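Skirnska door alarm and camera kit, four months in

Posted 2/9/21

There was a string of break-ins on our side of Trandstead last fall, five or six houses in a couple of weeks, all of them through a back door in the middle of the day. Ours wasn't one of them. The place two doors down was, and after I'd stood in their kitchen looking at the split door frame I went home and ordered the Skirnska kit the same evening. I'd been putting it off for years (I'm a renter, I don't own anything fancy, you know how it goes).

So this is a review of the Skirnska starter kit, bought with my own money in October. I paid just under $300 for it. You get the hub, 4 door and window sensors, one motion sensor, one indoor camera and a keypad. There's a siren built into the hub. I looked at the Vasiliu system too, and it was $200 cheaper up front, but you have to sign up for their monthly plan to get any alerts on your phone at all, and I didn't want another bill.

Setup first. The box says thirty minutes. It took me most of an evening, and a good chunk of that was the app refusing to see the hub. I finally unplugged everything, moved the hub closer to the router and started over, and then it found it right away. The sensors were easy after that. They're peel and stick, two pieces each, and you want the gap between the pieces to be really small or they'll report the door as open all night long. My back door is old and the trim sticks out farther than the door does, so I had to build up the magnet side with a scrap of wood. Not a big deal, but the instructions don't say a word about it!

The door sensors are the best part of the kit. They haven't missed once that I know of, and the alert gets to my phone before I've even got the door shut behind me. The chime is nice too. You can pick a different sound for each door, so I know from upstairs if somebody came in the front or the back.

The siren is LOUD. I set it off by accident the second morning, taking out the trash in my slippers, and I could not remember the code to save my life. You get up to 16 codes on the keypad, by the way, and you can set them to work only at certain hours, so the dog walker has one that's good for lunchtime and that's it. I love that feature and I didn't even know it was there when I bought the thing.

Now the motion sensor. It's touchy. On high it goes off when the heat kicks on and the curtain moves. On low I can walk the whole length of the hall before it notices me, and I'm not exactly a ninja. Medium is okay. They say it ignores pets under forty pounds, and it does ignore our dog on the floor, but if he gets up on the couch all bets are off. 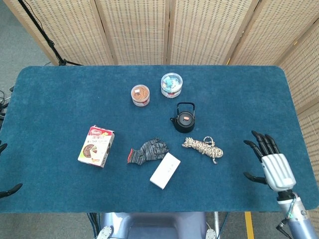

The camera is fine in daylight and so-so at night. Faces come out clear if the person is in the same room and not standing in front of a window. After dark it switches to black and white and anything past the far wall is mush. If you're buying this hoping to hand the police a good clear shot of somebody, I'd put the camera pointing straight at the door they'd come through, about head height, and leave a lamp on. Clips stay on the hub for two weeks and then get written over, so save the ones you want. The officer who came around to talk to everybody on the street told us people lose footage that way all the time.

One call to customer service so far, about the hub dropping off the wifi after an update. I was on hold long enough to fold a load of laundry, but the woman I got knew her stuff and it hasn't done it since.

What I'd change: a longer cord on the hub, a battery cover on the keypad that doesn't need a fingernail and a prayer, and one more window sensor in the box. Extras are sold in pairs, of course, and I only needed one.

I got mine through Ollska, who had it in stock when the Skirnska site didn't, and it came well packed. If your place has more than two outside doors, price out the extra sensors before you order. I'm keeping mine and I'll add to this if the batteries die early.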